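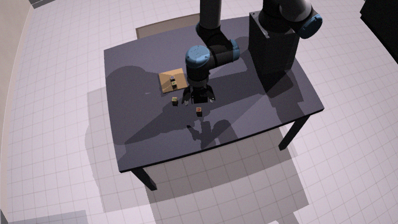 Progress report for September
Project: mountain guest houses, Clisaleck valley
Prepared by: Roxana Jitaru
To: Nelu Sârbu, regional tourism fund
Thu 10 October

Dear Mr. Sârbu,

This is the second report since we received the first part of the grant. I write about the rooms, the bookings and the money, in the same order as last time.

Rooms

At the end of September we had 17 guest rooms open, in 8 houses. Two more rooms in the Radu house are painted, but the beds did not arrive yet. The supplier promised them for the middle of this month. I did not put these rooms on the booking page, because in summer we had one family who came to a room that was not finished, and I do not want to repeat this.

The heating in the upper houses was checked and one boiler was changed. The owner paid half of the cost, as it is written in our agreement with him. The road sign at the turn to Clisaleck is still missing. I asked the road office again and I wait for the answer.

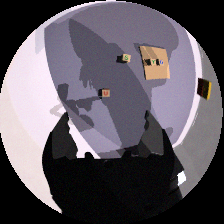
Cubes in several sizes on the tabletop

Bookings

We had 105 nights booked in September. Most guests stayed for two nights, from Friday to Sunday, and they came for walking. The weekdays are weak. We tried a lower price for stays of four nights or longer, and it brought a few older couples, who were very pleased with the quiet and with the breakfast.

The Prultik booking system works well now. In the first week it showed the same room as free on two pages, and we had to move one guest to another house. He accepted it kindly and we did not charge him for the first night. The owners still prefer the telephone, so I enter their bookings by myself each evening.

Complaints were mostly on the hot water in the morning and on the weak internet in the rooms under the roof. 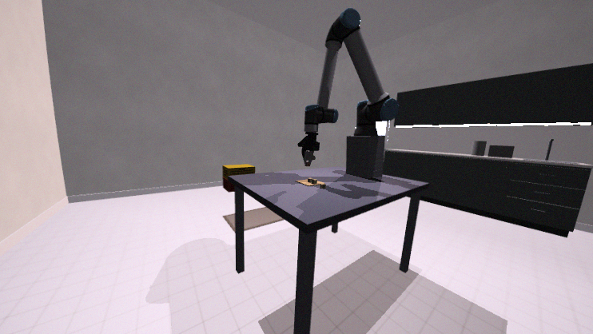 Robot arm on its pedestal, tiled floor

Money

We have spent around half of the amount for furniture. Nothing was spent yet from the line for printed maps. I would like to ask your permission to move a part of this line to bed linen, as we need a second set for every room before the ski season. The maps can be smaller and printed in one color.

The shuttle from the train station, run by Skorurer, will start with the winter timetable. The contract is signed and the fare for guests is agreed.

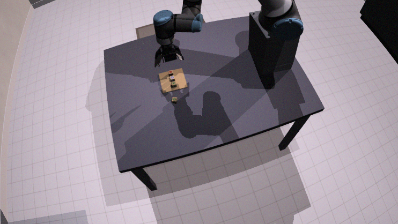

Will the guest houses stay open in November?
Only the lower houses will stay open in November, and the upper ones will open again when the ski lift starts.

The bills and the list of rooms are attached. Please tell me if you need the originals by mail.

With respect,
Roxana Jitaru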